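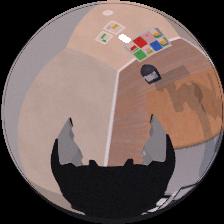 Gomska, 2025-12-05

So I own a soup tureen now. I went onto Jikitz to look for a butter dish, a small one, and came off it with a Semavell tureen big enough to bathe a spaniel, plus a ladle from some other tureen entirely.

It was lot 1118 in the Amato winter sale, wedged between a box of doorknobs and a stuffed pike. The sale ran to 4000 lots, and by the time they reached mine I had been sitting at the kitchen table so long that I was emotionally involved with a coal scuttle. The catalog said "cream glaze, shell handles, some wear, two lids." I read that as generous. Who gets two lids?

Neither of them fits. One is a hair too wide and rocks like a bad restaurant table. The other drops straight in and sits at the bottom looking up at you. The catalog never promised a fit, I'll give them that.
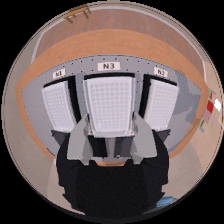
Three white gridded plates, each with its own label.

I've been reading up on Semavell marks, a subject with fewer readers than it deserves (four pages in one book, and two of those are mostly footnote). The early pieces have the name pressed into the foot. The later ones have it printed in brown, and the printing tends to smear. Mine is smeared so badly it could say anything, so I'm going with late. The glaze has that fine crackle all over the inside, stained tea-brown near the bottom, and there's an old rivet repair under one handle that I love more than the rest of it put together. Someone drilled holes in a cracked pot and stapled it back together so they could go on serving soup. I throw out a mug if the handle looks at me funny.

Hammer price was 13 dollars. Shipping was a good deal more than that and I'd like to leave it there.
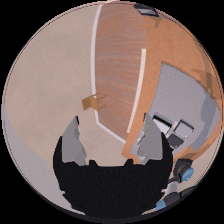

Open gripper over a plain beige surface.

Next big sale is in April. I've told everyone in the house I'll be looking only, and only at butter dishes. The tureen is on top of the fridge holding batteries. If you have a Semavell lid with a shell knob and an inner rim, please write. I have a couple to trade.

Filed under: Old Pots, Auction Regret
2 comments | Share this post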